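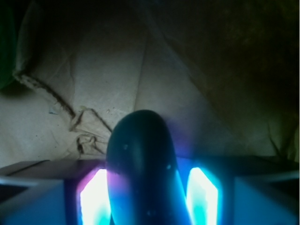 Coloured light on either side of a dark gripper finger.

Wollancombe town poll: your questions

What is the poll about?
The council plans to sell the Skarnwood car park and the old bus shelter next to it to Kondberg, a housing developer. Residents collected enough signatures to force a town poll. The question will be: "Should Wollancombe Town Council go ahead with the sale of the Skarnwood site?" You vote yes or no.

Is the result binding?
No. The council must discuss the result at its next full meeting, but it can still decide either way. Councillor Sabina Mikuš has said she will vote with the majority of residents. Other councillors have not said what they will do.

Who can vote?
Anyone on the electoral register for the town who is 18 or over. People who work in Wollancombe but live elsewhere cannot vote. If you have moved into the Parri estate since the summer, check that you are registered at your new address.

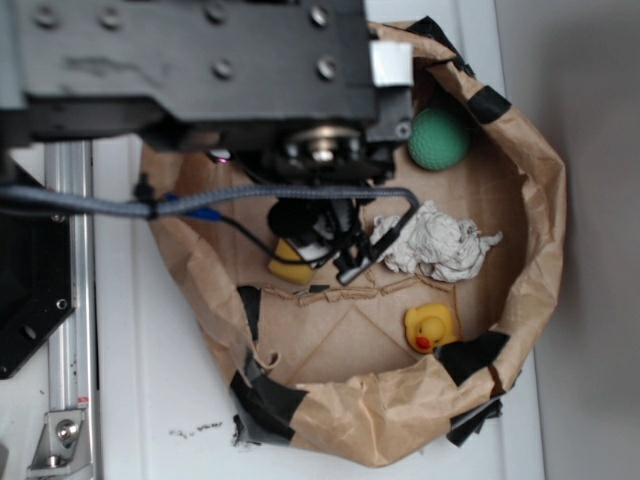

Can I still send in a comment on the sale?
Written comments are a separate matter from the poll and stay open until the end of December. Use the form in the council newsletter or a plain sheet of paper, and put your name and postcode on it. Streets that are collecting comments together can hand them in as one bundle. An open brown paper bag like the one on the white table will do, with the street name written on the outside. Comments sent without a postcode will be read but not included in the summary. 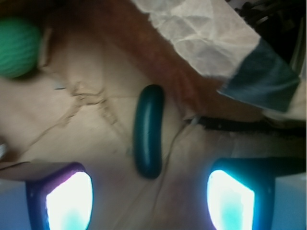 When and where do I vote?
Voting is in December, at the town hall only, from 4pm to 9pm. There are no postal votes in a town poll, and you cannot ask someone else to vote for you. The date is on the notice outside the town hall.

What happens to the parking spaces?
Under the current plan, 12 spaces would be kept for public use, 3 of them for disabled drivers. The traders' group, led by Vilém Ďurica, wants more. Permit holders would be offered spaces behind the library at the same price for 12 months.
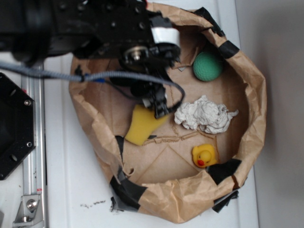
Brown paper bag with black tape on the rim and a green ball inside.

Who pays for the poll?
The town council does, out of its general reserve. There will be no extra charge on this year's council tax.

Where can I read the sale documents?
Paper copies are at the library desk and can be read during opening hours. The valuation report has some figures blacked out. Requests for the full version should go to the town clerk in writing.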